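Keeping a plain work surface flat, clean and usable
Posted 5/20/24 in Workshop and Utility Room

Most of the letters that come in about work surfaces ask which cleaner to buy. The cleaner matters less than people think. A smooth painted or coated panel, the kind used for a bench top, a cabinet side or a folding table, can go years without anything stronger than dish soap. What spoils it is grit, standing water and things dragged over it.

Start dry. Brush off the dust with a soft hand brush, working from the far side toward you, and let it fall onto the floor where you can sweep it up. If you wipe first, the grit goes round and round under the cloth and leaves fine scratches that show up later as a dull patch. Do the edges too. Dust packs in under the lip and comes back out the next day.

For washing, put a few drops of dish soap in a bucket with 3 quarts of warm water. Wring the cloth hard. Wipe in straight, overlapping passes, then go over it again with plain water and dry with a towel. Gray and blue paint shows streaks more than white does, so the drying step is worth the extra minute.

Dark smudges are a separate job. Before you scrub, move the lamp or stand on the other side of the bench. A good many smudges are shadows, and you can rub at one of those for a long time. If the mark stays where it is, try these in order:

Plain soap and water, left on for a minute.
Baking soda mixed to a thin paste, rubbed lightly with a fingertip.
Rubbing alcohol on a cotton pad, tested in a corner first.

Stop as soon as one works. Scouring powder will take the mark off and the shine with it.

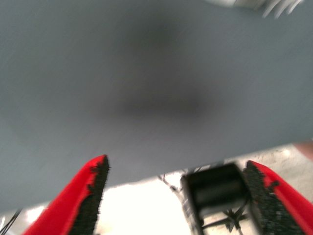 Ornella Fabbri writes that she gave up on baking soda after it left a white haze on her gray cabinet doors, and that a clean pencil eraser lifted the same marks with no water at all. She adds that a pink eraser left color behind and she had to wash that off too, so use a white one.

The haze is leftover powder and should rinse away, though it can take two or three goes. The eraser is a good tip for small marks. Brush off the crumbs when you finish.

Scratches. If the paint is dull but not broken, leave it or use a little car polish. If you can see bare material, sand the spot by hand with 500 grit paper, wet, using a small flat block. Go gently at the edges, where paint is thinnest. Anything as coarse as 200 grit is for stripping a panel you plan to repaint. Wipe, dry, and dab on touch-up paint in two thin coats.

Cables. Loose cords across a work surface collect dust and catch on whatever you are carrying. Run them down the back and hold them with hook-and-loop straps. Leave enough slack that a plug can be pulled without undoing the whole bundle. Adhesive clips are fine on the underside, but they can pull paint off when you remove them. Warm the clip with a hair dryer first.

Pale floors and tabletops. Speckled or mottled finishes hide crumbs and also hide dropped screws. Put a dark towel down before you take anything apart.

Kwadwo Bonsu asked in March whether a panel should be waxed. On a table, yes, a thin coat of paste wax twice a year. Skip it on a surface where you glue or tape things, because nothing will stick.

Next up: drawer runners that bind in damp weather.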